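Teaching by Demonstration Deserves Better Teachers

Published by the Skála Centre for Assistive Machines, Opinion

Much public discussion of household robots concerns the machine: its reach, its strength, its price. The Centre takes the view that too little is said about the people who show the machine what to do. A robot that learns from demonstration can only be as careful as the person who guided it, and our sector has not yet treated that work as skilled.

In the Mondamari programme, operators guide a two-armed robot by remote control through simulated homes. The tasks are modest. The robot faces a small white table with a drawer in its front, in a room with pictures on the walls and a potted plant on the floor.
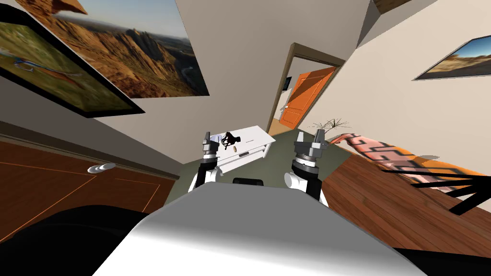
The programme has recorded 4,000 demonstrations of this kind. Its first group of operators received 20 minutes of instruction before they began. They were told to finish each task quickly, and they did so. The resulting policy was also quick, and it had learned every impatient habit along with the useful ones. It closed its fingers early and pulled at handles from poor angles.

A second group was given 4 hours of training and permission to go slowly. Operators were asked to pause before contact, to correct an error in full view of the cameras, and to discard any attempt they would not wish to see repeated. They produced fewer recordings in each shift. In our judgement those recordings were worth considerably more, and the engineers at Branden who trained on both sets reached the same opinion.

Drawers illustrate the point well. An open drawer may hold a pen, a short pencil and a wooden egg, with a divider running between them. The operator must decide which item to approach first, how to bring two fingers down between the walls, and when to withdraw and try again. None of these choices appears in the written task. All of them enter the record.
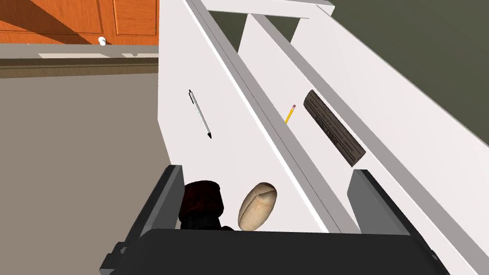 What we recommend

Funding bodies should require projects to report how their operators were trained, in the same detail as they report hardware. Operators should be paid by the hour and never by the completed attempt. The Clovow guidelines, now under revision, should include a section on the right to reject one's own work.

We accept that these measures will raise costs and that smaller laboratories will feel them first. Shared training courses would ease the burden, and the Centre is willing to host the first of them in January.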